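Mahuika Class and Rehearsal Records

README, version 3

What this is

A set of plain text tables describing ballet classes, rehearsals and stage performances at four organizations: the Hulwood school, the Bolport school, the Mahuika company and the Revaretti summer program. One row is one session. The tables were put together for people who study how training time is divided between class, rehearsal and performance, and for schools that want to compare their own schedules with someone else's.

There are no dancer names, ages or medical notes in any table. Groups are listed by level only.

Contents

sessions.csv: 1125 rows, one per session
exercises.csv: the barre and center exercises given in class, in the order they were given
repertory.csv: titles of works rehearsed or performed, with casting size
levels.csv: a lookup table that matches each school's level names to a shared scale
notes.txt: corrections made after version 2

All files are UTF-8, comma separated, with a header row. Empty cells mean the value was not recorded. A zero means zero.

Main columns in sessions.csv

session_id: a number, unique across all organizations
org: hulwood, bolport, mahuika or revaretti
kind: class, rehearsal, stage or performance
level: see levels.csv
minutes: scheduled length
music: piano, recorded or none
floor: sprung, marley over sprung, or stage
shoe: soft, pointe or mixed

The minutes column gives the time on the posted schedule. Classes that ran over are not corrected. Stage calls include warm-up on stage if it was on the call sheet, and leave it out otherwise. 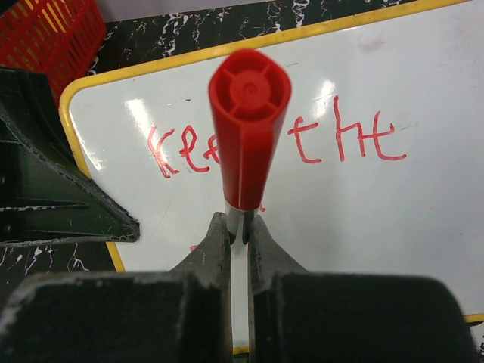
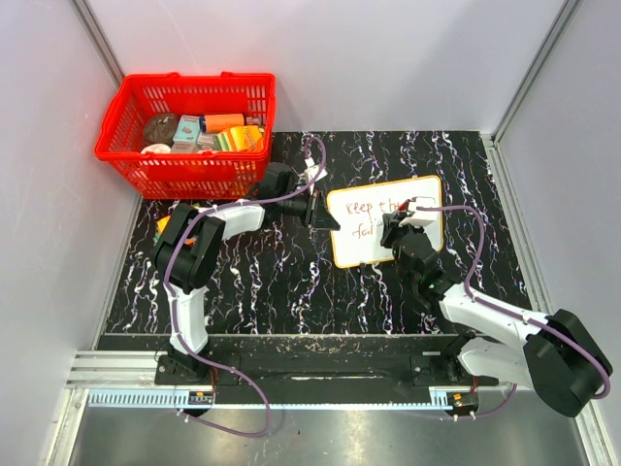

Can I compare levels between Hulwood and Bolport directly?

Use the shared_level column in levels.csv for that. Hulwood numbers its levels from the youngest students up, and Bolport uses color names that changed in September. The shared scale was agreed on by teachers from both schools and has 10 steps. Two Bolport groups fall between steps and were placed on the lower one.

How the records were made

Each organization sent its own schedules, and these were typed into one format. Exercise lists came from teachers' class plans. When a plan said only "tendus" with no further detail, the exercise was entered as tendu, unspecified. French terms follow the spelling used at Hulwood, so a term that Bolport writes differently has been changed to match. The original spelling is kept in the term_as_written column.

Repertory titles were entered in the form printed in the program. Excerpts have their own rows. A pas de deux taken from a full-length work is listed under the full title, with the excerpt name in a second column.

Known problems

Revaretti runs only in July, so its rows should not be used to work out yearly totals.

The music column is weak for Mahuika rehearsals. The company often starts with a recording and brings in the pianist later, and the schedule does not show the change. These rows are marked recorded.

In version 2, 300 rows had the wrong floor type. The Bolport school had moved its upper levels to a different studio and the old value had been copied forward. This is fixed in version 3. If you ran anything on floor type with the earlier file, please run it again.

Character dance and modern classes are included only for Hulwood. Bolport teaches both but keeps those schedules separately, and we did not receive them.

Pointe work given in the last part of a soft shoe class is coded as mixed. There is no column for how long the pointe section lasted.

Suggested use

The tables work well for questions about weekly load, the balance of barre and center, and how rehearsal time grows before a performance run. They are a poor fit for questions about injury or progress, as nothing in them follows a single dancer.

Please do not try to identify groups or casts by matching session times to public performance listings.

Changes and corrections

Corrections are welcome from any of the four organizations. Send the session_id, the column and the right value. Fixes are gathered and released together with a new version number, and session_id values do not change between versions. Rows that are withdrawn are removed from sessions.csv and listed in notes.txt with the reason.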